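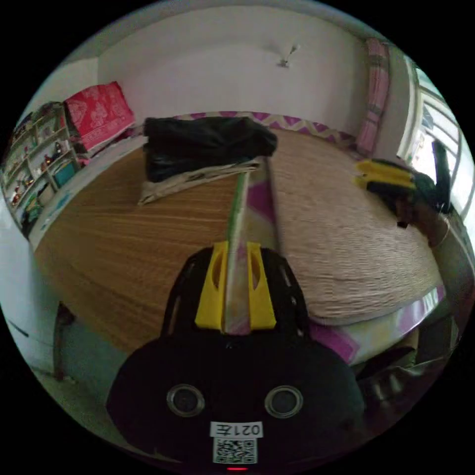 Notebook, dye bench, July

Second round of wash tests on the cotton for the Gurnton order. Started 8.40, bench to myself until Akinyi came in.

Water is the Indthorpe mains supply again, no softener. Last round we used the softened tank and the pinks came out duller than the sample card, so I wanted one set with everything else left alone. Same recipe, same salt, same soda ash. Dye from the new tub, which Fitriani opened and labelled last month.

Strips cut from the one length, all with the selvedge on so we can tell warp from weft afterwards. Scoured together, then into the bath at 28 degrees and brought up slowly. Held at 65 for the fixing stage. The small heater overshoots if you walk away from it, so I stood there and switched it by hand. Note for whoever does the next lot: the dial reads 3 degrees low against the glass thermometer. Go by the glass.

Rinses. Cold, cold, warm, then the soaping, then warm until it ran clear. The magenta took 8 rinses. The green took far fewer. I had expected the magenta to be the slow one but this is more water than I would like to pay for on a full order. Maëlle thinks the soaping is too short and that we are making up for it in rinses. She may be right. Worth trying a longer soak at a higher temperature before changing the recipe.

Staining on the white test strips:
Magenta, slight, on the cotton only. Nothing on the polyester.
Pink, none that I can see in daylight. Faint under the lamp.
Green, none.

Akinyi looked at them without knowing which was which and put them in the same order.

Shrinkage: marked the squares in pencil before washing and half of the marks washed out, so no useful figures. Stitch them next time. Linnea has the red thread.

Pressed the dry strips and pinned them to the board by the window, left half covered with card for the light test. Please do not move the card. Last time somebody straightened it and we lost the edge.

Phoned Ratih at Trestum in the afternoon about the soaping agent. They have changed the strength and the sheet in our folder is the old one. She is sending the new sheet. Until it comes, any amounts I have written for the soaping are by the old sheet and could be off. This might explain the rinses on its own.

To do
Repeat magenta with longer soaping, once the sheet arrives.
Descale the small heater.
Order more white test strip, nearly out.
Ask Setiawan whether they want the hems dyed with the cloth or sewn after. Thread takes up the pink differently and it will show.

Bath emptied and bench wiped down 5.15.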